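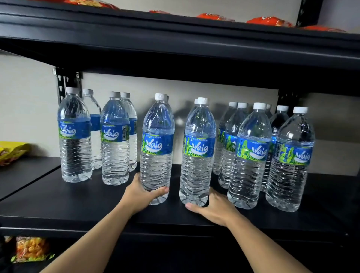
## PhD students doing interviews with nurses: how are you recruiting?

**zillham_grad** · 8/20/19

I'm in the second year of a PhD on how community nurses handle disclosures of elder abuse. Ethics approval came through in May. I've emailed 7 clinics and 2 have answered. My supervisor, Lâm Vi, wants twenty interviews before I start coding. Is that normal for a thematic analysis?

**bonsu77**

Twenty is on the high side for one student. I stopped at fourteen and my examiners didn't ask about it. Call the practice managers. They decide what gets passed on, and most of them delete emails from universities.

**Erkerano**

I disagree about calling. I did three months of calls and got one nurse. What worked was a short talk at the Vusdale regional training day. Five people signed up on the spot.

**bonsu77**

That depends on having a training day nearby. Ours is once a year.

**marnie_k**

Are you paying them? We offered a gift card and the ethics office made us resubmit the whole form, so check before you promise anything.

**zillham_grad**

No payment so far. The budget is $988 and most of it is for transcription.

**Erkerano**

Then transcribe the first few yourself. You'll know the data better and you can move the money over.

**marnie_k**

I wouldn't. An hour of audio took me a full day, and this is hard material to listen to over and over. Pay for it and ask for a debrief with your supervisor after the rough ones.

**zillham_grad**

Thanks, all. I have a meeting with Vi on Thursday and will ask about the number and an amendment for gift cards. Erkerano, who did you contact to get on the program for the training day?

**Erkerano**

The nurse educator at the hospital. I'll message you her office number.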